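Prado Move Level After Second-Leg Comeback

Prado beat Custeck 75–70 on Saturday to level the semifinal series at one win each. A deciding game will be played at the Cleluvia gym, with tip-off at 7 p.m.

Custeck led for most of the first half, working the ball inside early and drawing fouls on both Prado centers. Prado switched to a zone defense midway through the second quarter and stayed in it until the final buzzer. Custeck's outside shooting did not hold up against it, and the lead was gone before the end of the third.
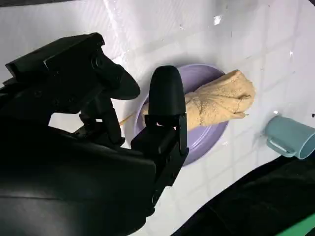
A tan cloth on a lavender plate.

Ayuba Darko played all four quarters for Prado and handled most of the ball movement against the press. His two free throws in the last minute settled the score. Custeck had one more possession – a corner three that came off the back rim – and Prado took the rebound.

Attendance was 648, the highest of the season for a second leg. The upper stand was opened shortly before the start and will be open again for the decider.

Rebounding remains the main concern for Prado. Custeck took the majority of second-chance points in both games, and the zone leaves the weak side open when the shot goes up. The coaching staff used a smaller lineup late in the game to get quicker rotations, at the cost of height under the basket. The same lineup is expected to start the decider.

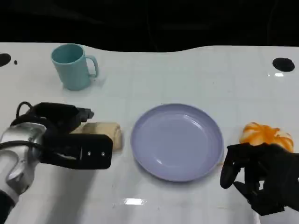
Teal mug and lavender plate on a white tabletop.

The winner will meet Uro in the final. Uro completed their own semifinal in straight games and have not played since. The final is scheduled for December, with the higher seed at home. Tickets for the decider go on sale at the gym office at noon the day before the game. Season passes are valid for the semifinals but not for the final.

2 comments | 70 shares

Recent items
Uro Through to Final in Straight Games
Custeck Hold On in Semifinal Opener
Cleluvia Gym: Parking and Door Times
Youth League Fixtures for December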